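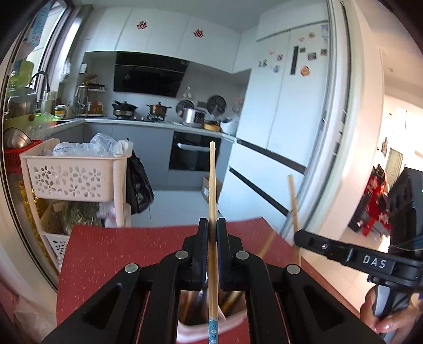 Bacillus cereus food poisoning

Reading time: 4 minutes

Bacillus cereus food poisoning is a foodborne illness caused by toxins of the spore-forming bacterium Bacillus cereus. It takes two forms. The emetic form causes nausea and vomiting and is linked mainly to cooked rice, pasta and other starchy foods. The diarrheal form causes cramps and watery stools and is linked to a wider range of foods, including meat dishes, soups, sauces, vegetables and dairy products. The emetic form is sometimes called "fried rice syndrome," after the dish with which it was first widely associated.

Most cases are short and clear up without treatment. Serious cases, including rare deaths from liver failure, have been recorded with the emetic form.

Cause

B. cereus is a rod-shaped bacterium found in soil, dust and water, and on many raw plant foods. It is gram-positive and can grow with or without oxygen. When conditions are poor for growth, it forms spores, which tolerate drying and heat much better than the growing cells do.

Uncooked rice often carries small numbers of spores. These are harmless at the levels normally present. Boiling kills the growing cells but may leave spores alive, and the heat may prompt them to germinate once the food has cooled to a suitable temperature. The surviving bacteria then have a moist, starchy food with little competition from other microbes.

Two kinds of toxin are involved:

Cereulide is a small ring-shaped peptide made in the food before it is eaten. It resists heat, stomach acid and digestive enzymes. Reheating food that contains it does not make the food safe, even if every bacterium in it is killed.

The diarrheal enterotoxins are larger proteins. They are destroyed by heat and by digestion, so toxin already in the food is thought to play a small part. Illness follows when living cells or spores are swallowed and the toxins are made in the small intestine.

Not all strains make cereulide. The genes needed for it are carried on a plasmid, and the ability to make enterotoxins is much more common.

Signs and symptoms

In the emetic form, symptoms begin between half an hour and six hours after eating. Nausea and repeated vomiting are typical, sometimes with stomach pain. The illness usually ends within a day. The short delay reflects the fact that the toxin is swallowed ready-made, and the picture is close to that of staphylococcal food poisoning.

In the diarrheal form, symptoms begin later, usually between six and fifteen hours after the meal. Watery diarrhea and cramps are the main complaints. Vomiting is uncommon and fever is usually absent. This form resembles the illness caused by Clostridium perfringens and also tends to pass within a day.

Infants, older adults and people with weakened immune systems are at greater risk of dehydration and other complications.

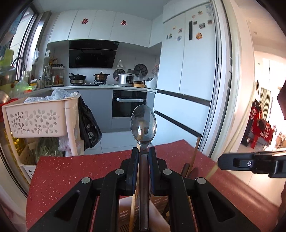

Growth in food

Growth depends on temperature, moisture, acidity and time. Most strains grow best at warm room temperature and above, up to slightly over body temperature. Growth is slow below 10 °C. Some cold-tolerant strains can multiply at refrigerator temperatures, although they do so over days and are mostly associated with the diarrheal form.

Cereulide production is greatest in starchy foods left at room temperature. The size of the batch matters. A deep pot of rice holds heat in its center for many hours, even in a cold room or a refrigerator, and the middle of the pot can stay within the growth range long after the surface is cold.

Acid slows the bacterium, and rice seasoned with enough vinegar is less favorable to growth. The effect depends on the final pH of the rice and on even mixing. A recipe that has not been checked with a meter or test strips should be treated as plain rice for storage purposes.

Food containing cereulide may look, smell and taste normal.

Diagnosis

Diagnosis is usually made from the symptoms, the delay before they began and the food eaten. Laboratory testing is seldom done for single cases. In outbreaks, leftover food is cultured on selective media, and the count of B. cereus per gram is reported. A count above 10^5 per gram is commonly taken as evidence that the food was the source.

Culture alone can miss the emetic form. If the food was reheated, the bacteria may be dead while the toxin remains. Cereulide can be measured directly by liquid chromatography with mass spectrometry. Finding B. cereus in a stool sample is weak evidence by itself, as healthy people may carry it in small numbers.

Treatment

Treatment consists of rest and replacement of fluids. Antibiotics are not used for either form in otherwise healthy people, and they have no effect on toxin already present. Medical care is needed for signs of dehydration, blood in the stool, confusion, yellowing of the skin or vomiting that does not stop. Liver function is checked when severe emetic illness is suspected.
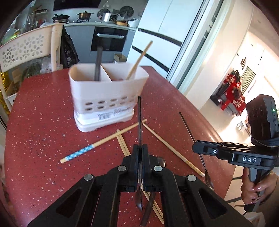

Prevention

Spores cannot be kept out of rice and grain, so control rests on what is done with the food after cooking.

Hot holding: Food kept for serving should stay at 63 °C or above throughout. The warming setting on a rice cooker should be checked with a probe thermometer at the center and at the edge.

Cooling: Cooked rice should be spread in shallow containers and refrigerated within 2 hours. Commercial kitchens often use blast chillers or rinse the rice in cold drinking water.

Cold storage: The refrigerator should be at 4 °C or colder. Containers should not be packed tightly together while the food is still warm.

Reheating: Leftovers should be heated until steaming throughout and eaten at once. Reheating kills growing cells but is no remedy for rice that has been left out.

Washing raw rice removes surface starch and dust. It does not remove spores reliably.

Outbreaks

Reported outbreaks mostly involve catering, where food is cooked in bulk ahead of service. The Brornosa outbreak is a typical example of the emetic form. Rice for a banquet was boiled in the afternoon, left covered in stockpots overnight and fried the next day. Guests began vomiting before the meal had ended. Cereulide was found in the fried rice, while culture of the same samples gave low counts.

Single household cases are thought to be heavily underreported. The illness is brief, and few people seek care or keep the food.

See also

Clostridium perfringens
Staphylococcal enterotoxin
Hazard analysis and critical control points
Temperature danger zone

Comments (3)

Farahani: The cooling section should mention ice paddles. We use them for congee and thick soups, where shallow trays are a mess to move.

Heidrun Moser: Is the limit for hot holding the same everywhere? My course notes from March give a lower figure for the US.

nutow: @Heidrun it differs by country. Go by your local code, some set it lower than the 63 given in the article.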